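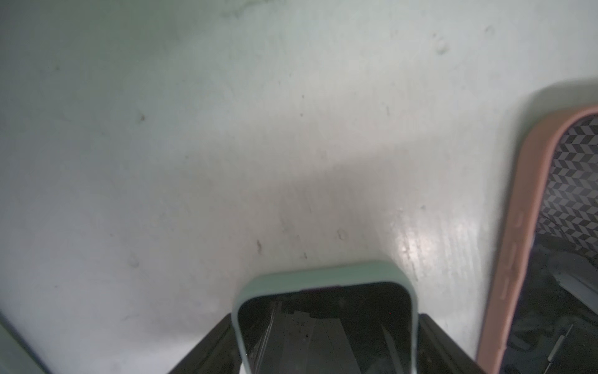
How to wash down and repaint a tired wall

Saturday, September 29, 2018

I've lived in the same rented flat in Grekbridge for years now, and every so often I get it into my head that one of the rooms needs painting. Usually it does. This time it was the back room, and I've had enough people ask me how I go about it that I thought I'd write the whole thing down.

Before you buy any paint, wash the wall. I know, I know, it's the dull bit. But I skipped it in my first flat in Pondlow and the old grease came straight through the new emulsion in yellow patches, and I had to look at them for two winters.

What you'll need

Two buckets
Sugar soap
A couple of big sponges (the car-washing sort)
Filler and a filling knife
Fine sandpaper
A 4 inch brush and a medium roller
Masking tape and dust sheets
Emulsion, plus some stain block if you've got marks that won't shift

Washing

Mix the sugar soap in one bucket as it says on the packet and put plain warm water in the other. Wear gloves, it's horrible on the hands. Start at the bottom of the wall and work up. That sounds backwards, but dirty water running down over a dry wall leaves streaks that are a real pain to get off again, and it doesn't do that nearly so badly if the wall's already wet. Then rinse from the top down with the clean sponge and change your water more often than you think you need to.

Go gently near sockets and switches – power off at the fuse box, and a sponge that's wrung right out.

Scuffs from chairs and bags mostly come off with the sugar soap. For the stubborn ones I use a dab of bicarb on a damp cloth. Biro is hopeless, don't waste your evening on it. Let it dry and put stain block over the top.

Leave the wall overnight. I did the box room in February once with the heating off and it was still clammy two days later, so use your judgement.

Filling and sanding

Get a lamp and hold it close to the wall, so the light skims along the surface. Every dent and old brush mark will jump out at you! Fill the dents a little proud, let them go hard, and sand back flat. If the old paint has a bit of a shine to it, give the whole wall a light going over with the fine paper too, otherwise the new coat hasn't got much to hang on to. Wipe off the dust with a barely damp cloth.

Painting

I used a Tredo matt this time, which I got from Skinner on the high street for 18 pounds a tin. The shade was a sort of warm chalky white. Write the shade down somewhere sensible, by the way. I put mine on a bit of masking tape inside the cupboard door.

Cut in round the edges first with the brush, a stretch at a time, and roll up to it while the edge is still wet. Load the roller properly but don't drown it. I go up and down in a loose W shape and then finish with long light strokes all in the same direction. If you see a drip, catch it straight away or leave it completely alone until it's dry.

Two coats did it for me. I kept roughly 500 ml back in a jam jar for touching up, and it's already come in handy behind the door.

Peel the tape off before the last coat is fully hard, pulling it back on itself slowly. Wash the roller out the same night, even if you're shattered. I left mine in a carrier bag and it's now a very solid roller.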